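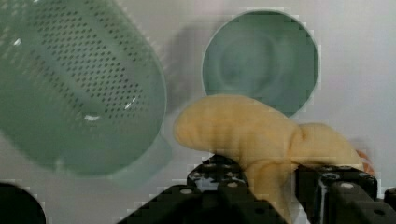

見積書って、三回読むと小説になるんですよ。これは私の持論で、社内で賛成してくれた人はまだいません。

一回目はただの数字。二回目で「ん?」となって、三回目になると登場人物が見えてくる。Fularの営業さんが値引き欄の前でため息をついているところとか、Trorkuvaの誰かが「搬入費別途」の五文字をこっそり小さくしているところとか。もう、見えるんです。

で、その日の私は四回目を読んでいました。惣菜工場の設備購買係、入社七年目、机の上には冷めたほうじ茶。盛り付けラインに入れるアームとグリッパーを、九月のうちに決めなきゃいけない。予算は去年の私が書いた数字で、去年の私はたいへん楽観的な人でした(会ったら説教したい)。

「まだ読んでるの?」

とニーシャさんが入ってきました。ニーシャ・アフジャさん、製造技術の人で、私の五つ上。日本語は私よりきれいで、字は私より汚い。

「読んでます。Fularは本体が安いのに、指先が高いんです。Kollárは指先が安いのに、保守が高い」

「Trorkuvaは?」

「全部ちょうどよくて、納期が二十四週」

「二十四週!」ニーシャさんは笑いました。「おせち終わっちゃうよ」

そうなんですよ。うちがアームを欲しいのは年末のためで、春に届いても、桜の下でみんなで眺めるくらいしか使い道がない。

「じゃあ、指先だけ別のところから買うのは?」

「やりました。Sumelに聞きました。つくけど、ついた場合の保証は誰もしませんって」

「誰も?」

「どこも、です。Fularに聞くとSumelさんへ、Sumelに聞くとFularさんへって。私、二日間ずっと電話の上を往復してました。卓球の球の気持ちがわかりました」

ニーシャさんは椅子を引っぱってきて、私の隣に座りました。この人が座ると長い。長いけど、だいたい助かる。

「ねえ、何をつかむための機械だっけ」

「え、惣菜ですよ」

「惣菜の、何」

私は仕様書を開きました。対象物の欄には、私の字で「やわらかいもの各種」と書いてありました。各種。これで見積もりを三社からとったのかと思うと、耳が熱くなりました。各種と書かれたら、そりゃあ向こうも怖いから、いちばん高い指先を載せてきますよね。私だって載せる。

「厚揚げ、里芋、がんも、卵焼き、あと春巻き」と私は数えました。「春巻きは、いま手でやってる人がものすごく速いので、残してもいいかも」

「里芋は?」

「すべります」

「すべるよね。人間でもすべるもん」

それから私たちは、夕方までかけて「各種」をばらしました。ニーシャさんが重さと寸法を言って、私が表にする。里芋のところで意見が割れました。私は年末だからこそ里芋を機械に任せたい。ニーシャさんは、里芋のために予算を倍にするくらいなら、里芋担当の人に時給で払いなさいと言う。

「機械が好きなんだと思ってました」

「好きだよ。好きだから、できない仕事で買われてくるのがかわいそうなの」

ちょっと、ぐっときてしまいました。去年の私に聞かせたい。でも去年の私はたぶん、カタログの動画を見ながら「うわあ、速い!」と言っていただけなので、聞いていなかったと思います。

里芋は外しました。春巻きも外した。残ったのは三品目で、欄に書くとずいぶん地味です。厚揚げ、がんも、卵焼き。うちの祖母の晩ごはんみたい。

その表を三社に送り直したら、いちばん早く電話をくれたのはKollárでした。

「この三つでしたら、標準の指先でいけると思います。一度、実物で試させていただけますか」

「保守のほうは」

「台数が少ないですし、年一回の点検だけのプランもございます」

そんなプラン、前の見積もりには影も形もなかったじゃないですか! と叫びたいのをこらえて、私は「それも載せてください」と言いました。大人なので。電話を切ってから机の下で足をばたばたさせましたけど、それは見られていないはずです。

新しい見積書は次の朝に届きました。一回目に読んで、数字。二回目に読んで、「ん?」。設置架台が入っていない。三回目に読んで、やっぱり入っていない。登場人物が見えました。架台のことを私が聞くかどうか、受話器の向こうで息をひそめている人です。

聞きましたとも。

架台を足して、試験の日の交通費を引いてもらって、予備の指先を一組つけて、予算との差は、去年の私がまあ許せる程度になりました。許すかどうかは試験のあとで決めます。買う前に現物をつかませて、落としたらやめる。決裁の紙にもそう書きました。「落下した場合は再検討」。部長は判子を持ったまま、その行をしばらく見ていました。

「落ちるの?」

「わからないので、試すんです」

「うーん」

「試験費は無償です」

判子はそこで下りました。無償という言葉の効き目って、すごい。

問題は、試験に何を持っていくかでした。厚揚げとがんもは製造から分けてもらえるとして、卵焼きはどの焼き加減にするのか。やわらかいのを持っていけば落とすかもしれないし、かたいのを持っていけば、本番で落とす機械を買うかもしれない。

「いちばんやわらかいやつ」とニーシャさんは即答しました。

「落としたら、また振り出しですよ」

「うん。そしたらまた見積書が読めるじゃない。好きでしょ」

好きですけど。

私は製造に電話して、朝いちばんの、まだふるふるしているのを二本お願いしました。電話口の人が「試食会ですか?」とうれしそうに聞くので、正直に答えるのが少しつらかった。だから三本に増やしてもらいました。一本は、私とニーシャさんの分です。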